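Ninell Shirt Folding Set

README, last touched in September

Ninell is a collection of 359 short recordings of shirts being folded on a table. It covers collars, sleeves, hems and the many opinions a shirt has about all three. Trousers live in a separate set called Flovier, and we wish them well.

What counts as a fold: the shirt starts spread out and ends as a rectangle. We accept generous rectangles. Anything with five corners goes in the "retry" folder, which is bigger than we'd like.

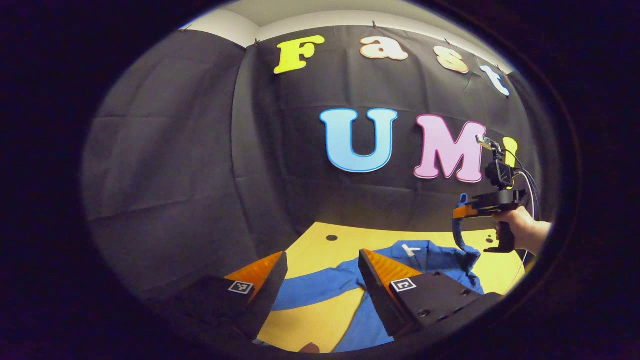 Sleeves are labeled left and right from the wearer's point of view. Version 3 used the folder's point of view, and 80 labels were backwards until one long Wednesday. If you still have version 3, please delete it and tell no one.

Fold styles:
flat: sleeves in, then bottom to collar
thirds: the way shops do it
Powell: named after the laundromat with the poster
other: see notes, bring patience
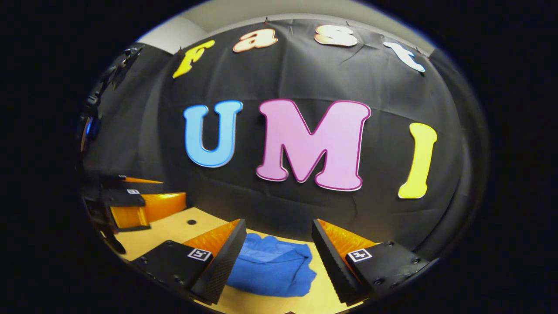 Collars stay up or down as they fell. Wrinkles are not labeled. We tried, and got 3000 of them before lunch.

Files are split into 4 zip archives, hosted on the Cakholm server, which naps after midnight. Socks: no. Please stop asking.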